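I've been filing public records requests for nine years now, mostly with our county and once in a while with the state, and I still get a little thrill when an envelope shows up. My sister-in-law Tegwen Howells asked me last month how you go about it, and my answer got so long that she told me to put it on the blog and leave her alone. So, Tegwen, this is for you!

**Before you write anything**

Figure out who holds the record. This is where most first requests die. When I wanted to know why the county had paid a paving contractor twice for the same stretch of road, I wrote to the commissioners, who sat on it and then told me they had nothing. Of course they had nothing. The invoices lived in the auditor's office, and I could have learned that with one phone call (which I now always make).

Look up your state's law, too. The federal Freedom of Information Act only covers federal agencies. Your county, your school board and your city council fall under whatever your state calls its own version, and the rules on deadlines and fees are all over the map. Print it out. Mine has coffee on it and a great deal of yellow highlighter.

**Writing the request**

Keep it short. My first one ran to four pages and had a whole section on the history of road maintenance in our township, and I'm sure somebody in that office had a good laugh. These days I stick to something like this:

> Under the state public records law, I request copies of all invoices, payment authorizations and emails between the auditor's office and Ciobanu Paving concerning the Plomora Road project, from January through the date of this request. I prefer electronic copies. Please tell me in advance if fees will exceed $100. If any part of this request is denied, please cite the exemption you are relying on.

You don't have to say why you want it in most states, and I never do. I also leave out anything about wrongdoing, even when I'm fairly steamed. "All records showing that the auditor covered up a double payment" is a request they can answer with a straight face by saying no such records exist!

Name a date range, name the people or the office if you can, and say emails if you want emails. Text messages too. Gillespie Dunbar, who ran for our council seat and lost by 52 votes, asked for "correspondence" and got a very nice stack of paper letters. He had to file all over again for the rest.

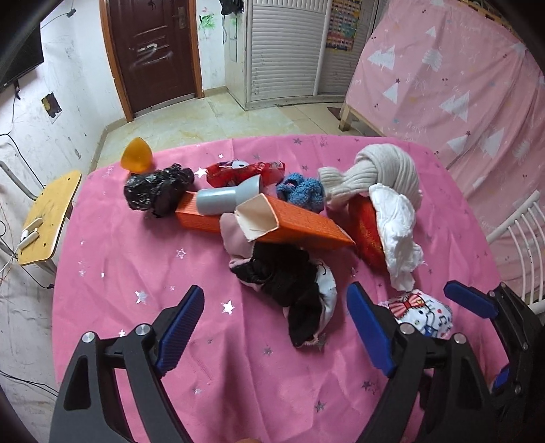
Send it by email if they take email, so you have a time stamp. If they insist on paper, pay for certified mail and keep the little green card. I keep a folder for each request and write the date I sent it on the front, then the date an answer is due under the law, in red.

**When they stall**

They will, some of the time. Often it's just one overworked clerk, and I've found it pays to be nice. I call the day after the deadline and ask whether there's anything in my request I could make clearer. Leilani Blackwood at our clerk's office once told me over the phone that my request as written would pull in thousands of pages of newsletters, so we took out two words and I had my documents that week.

If being nice doesn't work, send a second letter. Quote the section of the law with the deadline in it, attach your first request, and copy the agency's attorney. That last bit does wonders.

**When they say no**

Read the denial slowly. They should tell you which exemption they're using, and you can go look it up. "Ongoing investigation" and "draft document" are the two I see most, and both get stretched pretty far. If only part of a page is exempt, ask for the page with that part blacked out.

Then appeal. Some states have an open records office that will hear you for free, and some make you go to court. Check the appeal deadline the very same day the denial arrives, please! I missed one once and had to start from scratch.

**When the records come**

Count the attachments against the cover letter and save an untouched copy before you mark anything up. Look at who is copied on the emails, since those names will go in your next request. On the Plomora Road business, it was a cc line that led me to the second purchase order, and I'm still waiting on that one.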